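Capítulo 8. Alta y publicación de esquelas en Fimix

8.1 Antes de empezar

El módulo de esquelas permite a la funeraria redactar el aviso, someterlo a la revisión de la familia y enviarlo a los medios adheridos. Para utilizarlo se necesita un usuario con perfil de Redacción o superior. El perfil de Recepción solo puede consultar avisos ya publicados.

Compruebe que el expediente del servicio está abierto y que contiene el nombre completo del difunto, la fecha de fallecimiento y los datos del declarante. Si falta alguno, el botón Nueva esquela aparece desactivado.

8.2 Crear el aviso

1. Abra el expediente y seleccione Avisos > Nueva esquela.
2. Elija la plantilla. Las plantillas Breve y Extensa vienen instaladas; las propias se cargan desde Ajustes > Plantillas.
3. Revise los campos importados del expediente. Los cambios hechos en esta pantalla no se trasladan al expediente.
4. Introduzca los familiares en el orden en que deban imprimirse. El programa no los reordena.
5. Indique lugar, fecha y hora de la ceremonia. Si todavía no están fijados, marque Por confirmar.
6. Pulse Guardar borrador.

Nota: los tratamientos (don, doña, viuda de) se escriben en el campo Prefijo. Si se incluyen en el campo Nombre, el índice alfabético ordenará el aviso por el tratamiento.

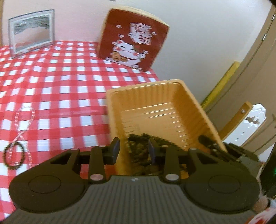
8.3 Añadir una fotografía

La fotografía del aviso es opcional y se adjunta desde la pestaña Imagen, en formato JPG o PNG. El recorte es vertical en la plantilla Breve y cuadrado en la Extensa. En impresión el aviso sale siempre en escala de grises, de modo que conviene activar la vista previa monocroma: un tono anaranjado claro, como el de la bandeja de plástico, pasa a gris medio, mientras que los marrones oscuros y los negros tienden a confundirse entre sí. Ajuste el control Contraste hasta separar el rostro del fondo y guarde.

Precaución: al sustituir la fotografía se elimina el recorte anterior y no puede recuperarse.

8.4 Revisión y envío

1. Pulse Enviar a revisión. El declarante recibe un enlace válido durante 88 horas.
2. Cuando el estado cambie a Conforme, abra la pestaña Medios y marque los destinos.
3. Compruebe la hora de cierre de cada medio. Los avisos recibidos más tarde pasan a la edición siguiente.
4. Pulse Publicar y anote el número de referencia.

Una vez publicado el aviso, solo se admiten dos correcciones sin abrir una nueva orden. Para retirar un aviso, utilice Anular publicación; la edición impresa ya cerrada no se modifica.

Si el estado permanece en Pendiente después de caducar el enlace, genere otro desde Revisión > Reenviar. El enlace antiguo deja de funcionar.

Error 9: el medio de destino ha rechazado el texto por longitud. Cambie a la plantilla Breve o reduzca la lista de familiares y repita el envío.

Revisión del capítulo: Finn Ehlers, documentación técnica de Wumico. Viernes, 27 de marzo de 2020.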